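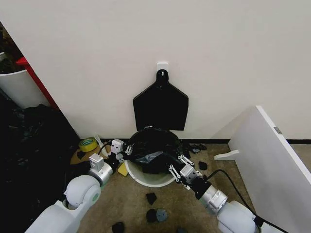

Hülya Kocabaş keeps the kettle going all day in the back office at Kastorberg, and she had poured me a second cup before I even got around to asking about the Thursday everybody there still talks about. She runs the small team that teaches two-armed robots to do housekeeping jobs, and for most of the winter that has meant trash bags: taking them out, putting them in, folding the edge over the rim of the bin.

"People think the bag is the easy part," she told me, laughing. "Oh, I wish! A bag has no shape of its own. You pull here and it goes over there. My mother can line a bin with one hand while she's on the phone, and we've had 600 tries at it with two very expensive arms."

The trouble came a little after four in the afternoon, back in February. The robot, which the team calls Amis, had hold of a bag by both sides and was spreading it over a small bin on the floor. The left gripper was supposed to let go. It didn't. The right arm, which had been told that everything was fine, went ahead and pulled.

"So now you have two arms having an argument," Kocabaş said. "The bag stretches and stretches, and then it goes, and the bin goes with it, across the carpet and into the shin of poor Gerardo."

Gerardo Magbanua, who had wandered in by then looking for the sugar, rolled his eyes at this but didn't dispute it. He was the operator on shift, and he had stepped inside the taped line to pick up a scrap of plastic. He got a bruise, and he is the first to say it could have been a good deal worse if his hand had been down there by the fingers.

"I'd done it a hundred times," he said. "You see a bit of bag on the floor and you think, well, I'll just grab that before the next run. The arms were moving slowly, I knew where they were going, or I thought I did. I was closer than I should have been and I knew the rule. I helped write the rule!"

What took the team a while was working out why the left gripper had lied. They went through 52 recordings from that week, and in 18 of them the fingers had been late to open, only by a hair, and the software had marked them open all the same. It was reporting the command and never checked where the fingers really were. Magbanua found the rest of it with a flashlight and a pair of tweezers: a shred of thin plastic wound into the linkage, so fine he took it for a hair at first.

"I was a little embarrassed," Kocabaş admitted. "We had an alarm for the motors getting too hot, an alarm for the network, even one for the door. For a stuck finger, nothing."

These days the robot reads the finger position before the other arm is allowed to pull, and if the pull gets harder than it should, both arms stop where they are. The fingers are cleaned at lunch and again at closing. Stepping over the tape stops the arms too, thanks to a floor sensor from a supplier called Mangubat, and Magbanua has set it off more than anyone else, mostly with his coffee in hand.

I asked whether she'd thought about giving up on bags and moving on to something stiffer, and she looked at me as if I'd suggested selling the building.

"No, no. We'll get to around 1,000 tries by summer, and then I want to do the big kitchen bags, with the drawstring," she said, and reached over to top up my cup again.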